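FOR IMMEDIATE RELEASE
Saturday, February 5, 2022

Plendeck workshop opens its robot hand build to members

Plendeck, the shared workshop on Langlois Street, is opening its Wivero hand project to all 200 members. Evening build nights, no sign-up. Bring a laptop if you have one.

Goal for now: sorting small parts into a cardboard organizer. Two columns, five rows, cheap to replace. Software still rough - expect restarts. Budget so far $1,366, all from member dues and teh July swap meet.

Wivero has four fingers and a thumb, dark gray, jointed. Work happens at the wood-grain tables, people and hand sharing the same space.
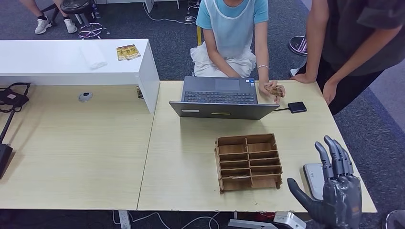 What's next

A second hand, Balutell, if we raise another $1,000. Plans will be free to download. Questions - ask at the front desk.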